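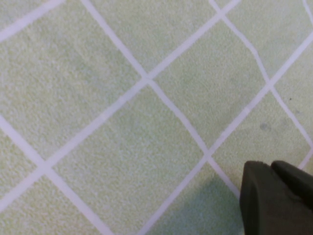
Wrist camera view over the mat, fingers at lower right.

Wrist cam exposure and finger shadow on patterned mat
Print this thread | E-mail this thread
6 replies | 2 shares

cell2_nadau
16/04/2023
Setup is one arm on a Nadau pedestal, two-finger gripper, small wrist camera, soft mat over the work surface. The mat is pale green with a white diamond lattice. Since I swapped the mat the blob detector returns false parts. Some sit on the stripe crossings, some in the finger shadow left of the gripper. Exposure is fixed at 2,000 microseconds, threshold 276 on the 10-bit image. Old mat was plain gray and gave no trouble at the same values. Before I retune everything, is there a known fix?

rajput_user
Change the mat. White lines on light green are high-contrast edges and you are asking a blob detector to ignore them. Plain matte, one color, done.

cell2_nadau
The mat stays for now. The diamonds are used for a coarse position check after every restart.

tolstack
Then don't use the diamonds for that. The stripes in your picture wobble – look at the one on the right side. A printed calibration plate bolted to the pedestal gives you a real reference. Fabric moves when you lean on it.

lotska_maint
Disagree with both. We run a Lotska cell with a striped mat and it is fine. Take a reference image of the bare mat at the scan pose and subtract it. What you need is a repeatable pose and a mat that is held down on all sides. Ours is clamped with flat bar, M6 screws.

tolstack
Subtraction works until the mat creeps. Then every stripe shows up twice.

lotska_maint
Which is why it is clamped. We retake the reference at shift start and after any cleaning.

rajput_user
There is also a small gray spot in the panel on the right side, with a dark speck just above it. Is that a mark on the mat or something lying on it? If it moves between reference and scan you will get a detection there too. Lint roller first, then reference.

cell2_nadau
Don't know yet. Will roll the mat and see if it is still there.
The shadow is the bigger problem. It falls over one of the stripes and the threshold can't cover both areas.

tolstack
Mask the gripper corner and scan with the wrist higher. Or put a second light on the dark side. We use a Tradeo bar light with a diffuser. Don't raise exposure, the white stripes will clip before the shadow fills in.

cell2_nadau
Second light is on order. Clamps and a masked corner today, reference image after that. Leaving the threshold at 276 so only one thing changes at a time.

lotska_maint
Check the camera bracket screws while you are in there. Ours backed out in April and it looked exactly like mat creep.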